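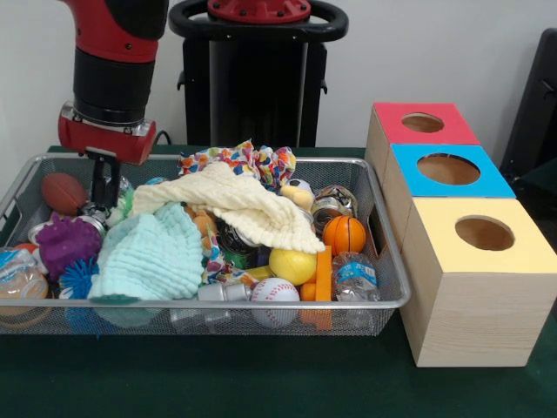

Unit 4: Sorting a Mixed Basket
Housekeeping Skills, Plavbridge evening course
Instructor: Tsion Sisay

Most homes have one basket where everything lands. Before you buy more storage, sort what is in it. Work on a clear patch of floor and make piles by what the thing is made of, then by where it will live.

Cloths come out first. Shake each one over the basket, as small toys get caught in the folds. Fold the clean ones and put the rest with the laundry.

Cans and bottles go next. Check that caps are tight. Empties go to recycling.
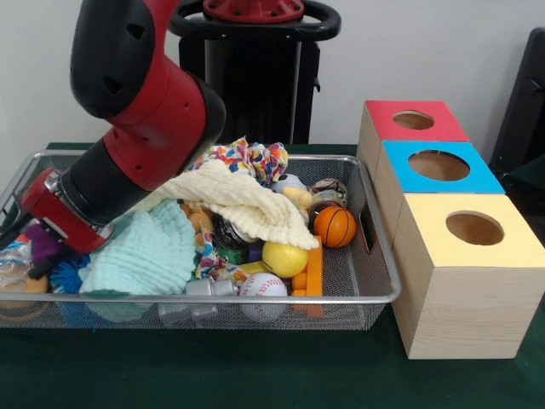 Toys take the longest and should be left for last. Group them by size and surface. Hard blocks can share a bin with each other but should not sit on plush. In a basket like this one, the baseball and the orange ball with black seams would go in one pile, and the yellow plush toy in another. Wipe rubber toys with a damp cloth and let them dry before storing.

For next time: sort one basket at home and bring your list of piles. Read handout 2.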